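Sunham Stream Temperatures, README

Hi! I put this data set together so people could look at how warm small streams get in summer without having to email me for a spreadsheet. It covers three creeks: Skikham, Orakzai and Clodside. Read the notes on gaps before you plot anything, please.

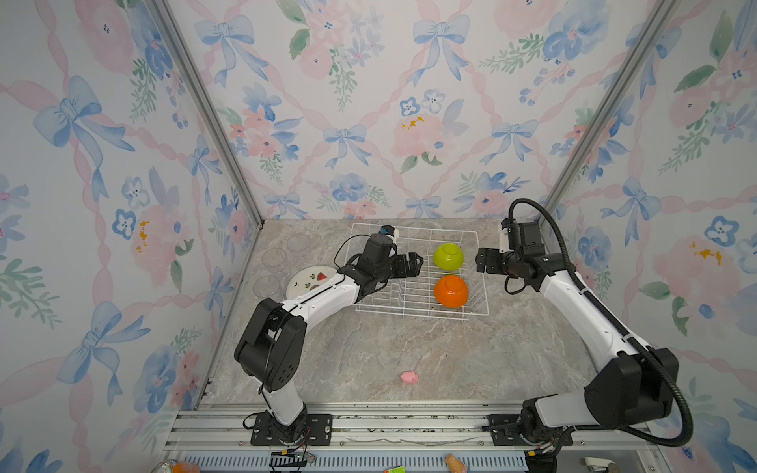
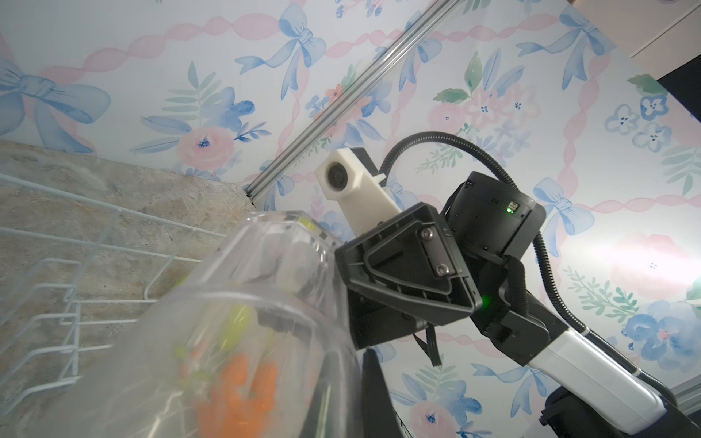

Stream temperature is a fussy thing to measure, and most of my time went into where to put the loggers. A logger in full sun reads the sun as much as it reads the water, so each one sits inside a short length of white pipe with holes drilled in it. Before a season starts I give them all an ice bath in the kitchen, propped up so the water can move between them — a dish rack like the one with the two upside-down bowls does the job nicely if you have a tub big enough to stand it in. Any logger that reads more than half a degree off zero goes in the drawer and stays there.

What you get

One file, streams.csv, with 3,954 rows. Each row is one reading: site, month, hour, water temperature in Celsius, and a flag. Air temperature is in there too, but only for Clodside, where I had a spare logger and a shady tree to hang it from.

Flags

0 is fine. 1 means the logger may have been out of the water (Skikham gets very low in July, so you'll see plenty of these). 2 means I fixed the clock by hand. I left 79 rows with no temperature at all, and they're blank, so watch out if your software likes to turn blanks into zeros!

Known problems

Orakzai has a culvert 40 meters upstream of the logger and I think it cools the afternoon readings a bit. I haven't corrected for it. The first 500 rows used an older logger that rounds to the nearest half degree, and you can see the steps if you zoom in.

Use it however you like, just mention Sunham Stream Temperatures somewhere. If you find a mistake, open an issue and I'll get to it after supper.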